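Two arms, one table: an afternoon at Skevano

I had wanted to get inside Skevano's lab since October, and when Zsófia Dobos offered me a place on the visit I said yes before I'd checked my calendar. Glad I did! We're a small packaging shop with a budget line for our first robot cell, and I came with a notebook full of price questions.

Magdolna Hajdu runs the planning side, and she was wonderfully open about money. The arm is the part everybody asks for a quote on, she told us, but her own sheet starts with grippers, spare finger pads, cables, tables and flooring. She sets aside 3000 euros for spares before anything else gets approved. I had put down zero (ouch).

She also asks every supplier what happens in year two: who does the service, how long a replacement gripper takes, whether the software license renews by itself. I copied the whole list.

Then we went through to the workroom, and I could have stayed all day.

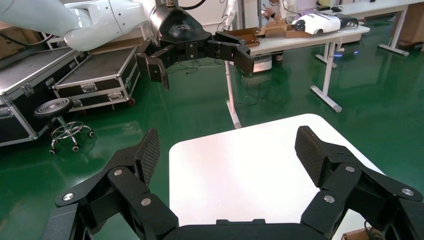

Photo: Etelka Bárány / Skevano

The black two-finger grippers were what I kept going back to, with their mesh-textured pads. Pads are a wear item, so they now have their own row in my sheet. So do cables, and proper flight cases if we ever want to take the cell to a fair. I'd also love that glossy green epoxy floor, though it will have to wait for another year's budget.

Zsófia is getting me the supplier checklist as a spreadsheet, and I'm redoing our numbers on Sunday.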